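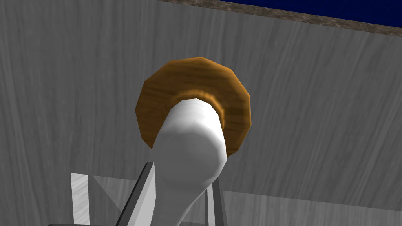
2/5
続き。タッグ王座戦の話ね。オットー・ハイドゥ、今日は最初から飛ばしすぎ。ゴング前にもう場外でやりあってるし。

Tridby組が捕まえて、代わる代わるの腕攻め。長い。ほんと長い。タッチできそでできない、あれ10分くらいに感じたわ

3/5
で、やっとタッチ! アウグスティナ・アメテペ飛び込んできてラリアット2連発。客席総立ち。チケット1000円の自由席でこれ見れるの安すぎでは

パンフは100部で即完売。買えず。くやしい

4/5
フィニッシュはハイドゥのバックドロップ、からの丸め込み。レフェリーのカウント速くなかった? 肩上がってたよね?? もう一回見たいい

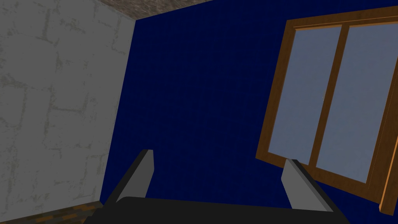 アメテペはマイクで、あんな3カウントは認めない、7月にもう一度やらせろ、と言ってた。声かれてた。相手コーナーは無視して帰りじたく。感じ悪い(ほめてる)

5/5
再戦やるなら時間無制限でお願いします。Flimar杯の決勝あたりに持ってきてほしい。Lornex組も黙ってないだろうし、三つどもえもあり得る?

終電やばいので走ります。セミの感想はまた明日かきまsす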